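Ticket: Second arm and gripper for the sorting cell, quote query and budget hold
Opened by: Asif Mirani
Status: Waiting on supplier

Hello all, sorry this is going to be a bit of an essay, but I'd sooner put everything in one place than have it scattered over six emails again.
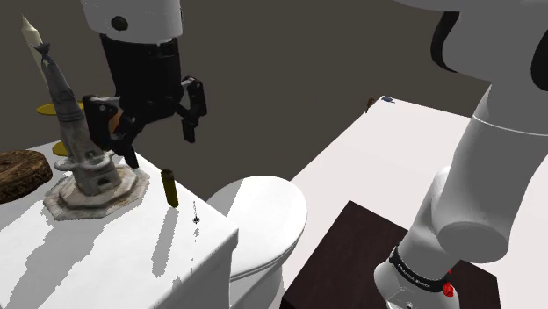

As I was saying to purchasing on the phone, we don't want to sign off the Merkex quote until we know whether the gripper on it will do what we need. The line reads "parallel gripper, standard fingers" with no opening width and no finger length, and the linked gripper we've been using in the simulator is a bulky old thing by comparison. If the real one opens less than the model does, all our reach and clearance runs will need doing again, and I'd like to know that before we spend the money!

What I've checked so far:

Quote total against budget. We have 4,000 set aside for tooling this year (pounds, before VAT). Merkex want 747 for the adapter plate and cable set, which I'd assumed came with the gripper. It doesn't. I did ask twice, very nicely.

Mounting. In the simulation the arm's base sits on a dark panel of its own, next to the work surfaces. The bench from Kendard is priced without a separate plinth, so either we add one or we bolt to the bench top and I redo the layout. I'd lean towards the plinth, but I'm open to being talked out of it.

Object range. The test set is a right old mixture on purpose, from a big leaning tower sculpture down to a tiny chain-like item, and the small pieces are what worry me. Standard fingertips may well be too blunt for them. Manalastas do a narrow pair at 55 each, and I'd like to add two pairs to the order while we're at it.

Lead time. Merkex say 12 weeks from order. The Itine project needs the cell running in April, so we haven't got much slack if this drags on past Christmas.

Update, Wednesday, December 7, 2022: Merkex have replied, bless them, but only to say the query has gone to their technical desk. I've asked for a drawing with the opening width marked on it, and for the quote to be held at the present price in the meantime.

Still to do: chase the drawing, get a plinth price out of Kendard, and find out if the fingertips can come out of consumables instead of tooling. Please don't raise the purchase order yet, even if the system nags you (it will). Ring me if anything's unclear, I'm at my desk most mornings.

Asif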